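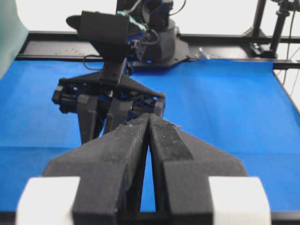 Figure 2. Work surface (blue).

2.2 Cleaning the work surface

1. Vacuum the surface with the brush nozzle, working from the rear towards the front edge.
2. Wipe with a lint-free cloth dampened with Nillov cleaner. Do not spray the surface directly.
3. Remove any loose fibres with a strip of low-tack tape.
4. Leave to dry before placing items on it.

Caution: Do not use solvents or abrasive pads. They dull the blue finish.

Note: Replacement surfaces are supplied by Gurton under part number 258. Store spares flat and out of direct sunlight.

Revised 16 July 2021, M. Kushnir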